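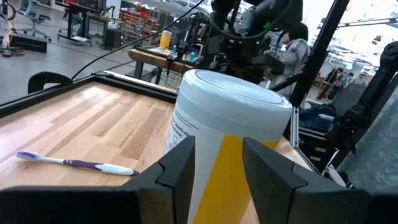 Toallitas desinfectantes y un cepillo de dientes sobre una mesa de madera.

Puertas abiertas en la comisaría de Tratov: mucha pantalla y pocas respuestas

24 de enero de 2026 | Por la redacción de Sucesos
Última actualización: 14:30 h

La cola daba la vuelta a la esquina antes de que abrieran. Familias, jubilados, un grupo de instituto con la mochila puesta y bastantes comerciantes de la plaza Riis, que son los que más denuncias han puesto en los últimos meses y los que venían con más preguntas. La comisaría de Tratov enseñaba por primera vez su nueva sala de control y, de paso, el laboratorio de huellas y el garaje. Para entrar había que dejar el bolso en una bandeja, pasar por el arco y firmar una hoja en la que uno se comprometía a no fotografiar las pantallas.

El recorrido empieza en el salón de actos con un vídeo. Música de serie policíaca, planos de la ciudad desde el aire, coches patrulla que salen a toda velocidad de un garaje en el que, como comprobamos luego, es difícil maniobrar incluso despacio. El vídeo repite varias veces la palabra "tranquilidad" y no da un solo dato de delitos esclarecidos. Al encenderse las luces alguien preguntó por ellos desde la tercera fila. Le dijeron que la memoria anual se publicará en febrero.

La sala de control

Es lo que todo el mundo quería ver. Se llega por un pasillo recién pintado y se mira desde detrás de un cristal, en grupos pequeños. Hay 14 puestos de operador frente a una pared de monitores, y la agente que nos guiaba explicó que desde allí se puede acceder a 720 cámaras repartidas por el municipio, entre las de tráfico, las de edificios públicos y las del barrio de Husarlow, instaladas el año pasado. Impresiona, desde luego. También impresiona que durante nuestra visita la mitad de los puestos estuviera sin nadie sentado delante.

Preguntamos por ello. La respuesta fue que los turnos se refuerzan por la noche y en fines de semana, y que además el programa de Zetix, la empresa que se llevó el contrato, avisa por sí solo cuando detecta "situaciones anómalas". ¿Qué es una situación anómala? Una persona tendida en el suelo, una carrera, un grupo que se forma de golpe. Una vecina que venía detrás de mí comentó que entonces la parada del autobús de Husarlow a las siete y media de la mañana debe de tener el sistema echando humo. Hubo risas, también detrás del cristal, y seguimos adelante sin que quedara claro cuántos de esos avisos acaban en algo.

Nos hicieron una demostración. En una pantalla aparecía un aparcamiento y, en él, un hombre que intentaba abrir varios coches. El programa lo rodeaba con un recuadro rojo, sonaba un pitido y el operador avisaba por radio. La patrulla llegaba en menos de cinco minutos. Muy limpio todo. Pregunté si era un caso real y me dijeron que era una recreación hecha con personal propio. Un caso real, aunque fuera con las caras tapadas, habría convencido más a los comerciantes, que llevan desde el otoño oyendo que las persianas forzadas de la plaza Riis "están en investigación". En esa plaza hay cámaras. Uno de ellos, dueño de una zapatería, contó en voz bastante alta que pidió las imágenes de su robo y le respondieron que el ángulo no cubría su puerta.

Las grabaciones se guardan 30 días y después se borran, salvo que las reclame un juzgado. Es un plazo que no discuto. Lo que me habría gustado saber es quién puede consultarlas mientras tanto, y si queda constancia de cada consulta. Queda, me aseguraron. ¿Y lo revisa alguien de fuera? Ahí la guía nos recordó que había otro grupo esperando.

El laboratorio de huellas

Está en la planta baja y es más pequeño de lo que uno imagina, con dos vitrinas, una campana extractora y un microscopio al que los niños se pegaron enseguida. Fue lo mejor de la visita, y lo digo sin reservas. La técnica que lo atendía no leía ningún guion. Espolvoreó una taza, levantó la huella con una lámina adhesiva y explicó por qué la mayoría de las que se recogen en un domicilio no valen para nada: están superpuestas, arrastradas, o son de quien vive allí. Dijo también que el ADN tarda, que las muestras se envían a otro centro y que los plazos dependen de la carga de trabajo de ese centro. Semanas, a veces meses. Era la primera vez en toda la mañana que alguien de la casa admitía un límite, y la gente se lo agradeció con más preguntas de las que daba tiempo a contestar.

Un chico del instituto quiso saber si podían sacar una huella de una bolsa de plástico mojada. Que depende del plástico y del agua, le contestó, y le enseñó un reactivo que huele fatal – eso dijo, porque no lo abrió.

El garaje y la mesa de denuncias

En el garaje dejaban subirse a una moto y encender las luces de un coche patrulla. Cola larga, padres con el móvil en alto. Al fondo había dos vehículos más tapados con lonas. Según un agente, están pendientes de taller desde antes de Navidad. No formaba parte del recorrido, claro.

Antes de la salida habían montado una mesa donde se explicaba cómo denunciar por internet. La idea es buena y hace falta: en Husarlow no hay oficina desde que cerró la del mercado, y para denunciar el robo de una bicicleta hay que cruzar la ciudad. El formulario, sin embargo, se quedó colgado en la segunda página las dos veces que lo intentaron. El encargado culpó a la conexión del edificio. Puede ser. Yo lo probé por la tarde desde casa y llegué hasta la cuarta, donde me pedía adjuntar un documento que no especificaba.

Merece la pena ir si les interesa cómo se trabaja una huella, o si tienen hijos pequeños y una moto policial les resuelve la mañana. Quien busque saber si las cámaras de Zetix sirven para algo tendrá que esperar a la memoria. He pedido por escrito tres cosas: el número de avisos automáticos, cuántos terminaron en una intervención y lo que cuesta el mantenimiento. En la oficina de prensa me dieron un resguardo con sello de entrada y un bolígrafo de la jornada.

La comisaría prevé repetir la visita en febrero, con inscripción previa en el mostrador. El acceso para sillas de ruedas se hace por la puerta lateral, que no está señalizada. Conviene preguntar en la garita.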